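Home | Notes | Archive | About | Contact

Posted in October by Genji Sekiguchi

Naming scanned paper so you can find it again

I have finished scanning the household paper. It came to over 900 sheets, most of it from the years we lived in Clamley, plus a folder of tax material from before that. Several people asked about the scanner settings. The settings matter less than the file names, so most of this post is about names.

The first attempt used the scanner's defaults. Every file was called Scan followed by a serial number, and I planned to rename them later. I did not rename them later. When the insurer wanted the roof invoice I opened files one at a time until I found it, and I threw the whole set out and began again.

The second attempt used folders: House, Car, Medical, School, and so on. This held up until the first document that belonged in two places. A medical bill that supports a tax deduction is both medical and tax. I put a copy in each folder, corrected one of them, and lost track of which was right. Hacer Aksoy, who used to keep records for a surveyor's office in Wendport, told me to drop the folders and put the information in the name. I resisted for a while and then did it.

The format is now: date, sender, type, short note. The date is the one printed on the document, year first, then month, then day, with no separators. Sender comes from a fixed list. Type also comes from a fixed list. The note is free text and can be left out.

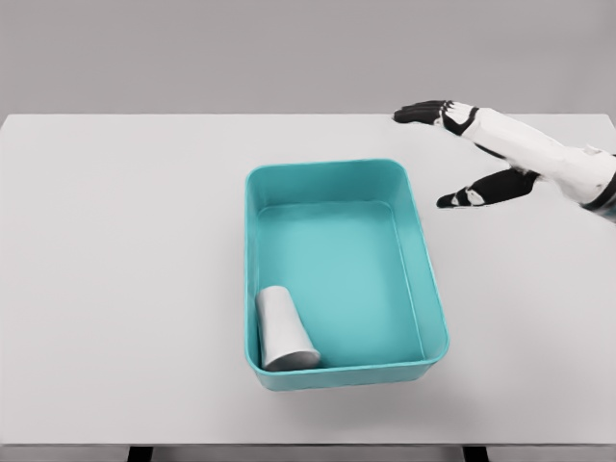
Teal bin on a white tabletop.

The fixed lists do most of the work. I allow nine types: bill, receipt, statement, letter, contract, certificate, report, form, manual. If a document seems to need a tenth, I make it a letter. Sender names are spelled one way only. Our water company has changed its name twice, and all of its bills are filed under the name it has today, with the old name in the note. If you keep the historical names, a search returns a third of what you want and gives no sign that anything is missing.

Undated documents get the year if I can work it out, with zeros for the month and day. They sort to the top of their year. If I can't work out the year, the file starts with four zeros and sorts to the top of everything, where it annoys me enough that I sometimes fix it.

Resolution: 300 dots per inch for text is the usual advice and I have no argument with it. Grayscale, except where a stamp or a signature is in color. Pure black and white makes smaller files, but it destroys pencil notes, and my father-in-law wrote everything in pencil. I rescanned his mortgage papers for this reason.

Text recognition runs afterward, overnight, on the whole batch. It does well on printed letters and badly on thermal receipts. Receipts fade, so those should be scanned first. I did them last, and a set of hardware store receipts from the kitchen work had already gone blank.

Staples: pull them before you start a stack, all of them. A stapled pair feeds as one sheet, tears at the corner, and stops the feeder. A flat staple remover is much better than the kind with jaws. Folded letters should sit under a heavy book for a night. Anything on thin carbon paper goes on the glass and never through the feeder.

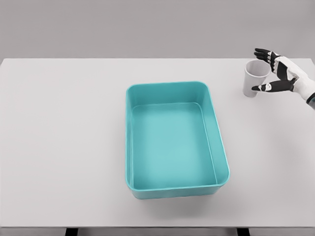

Pace is the next thing people get wrong. I work in sessions of 30 minutes and stop when the time is up, even in the middle of a stack. Past that point I mistype dates. A wrong date is the worst error this system can have - the file is still there, it looks correct, and it sorts into a year where I will never look for it. At the end of each session I read back the names against the paper, top to bottom, before the paper moves anywhere.

For renaming I use a small program called Hunus, which lets me type the sender's first few letters and fills in the rest from my list. Any batch renamer would do. Eylül Çınar keeps her list in a spreadsheet and pastes from it, and her files are in better order than mine.

Originals: I keep certificates, anything with a raised seal, property papers, and signed contracts still in force. Everything else gets shredded after the backup has been checked. Checked means I opened files from the second drive at random and read them. A completed copy message is weak evidence.

Two items remain open. One is email, where bills now arrive as attachments with names chosen by the sender. The other is the Fagundes warranty booklet, nine languages in one binding, which will not lie flat on the glass and which I am not willing to cut. It is filed as a manual with the note "see shelf."

Last updated: Nov 24, 2025 - corrected the paragraph on undated documents.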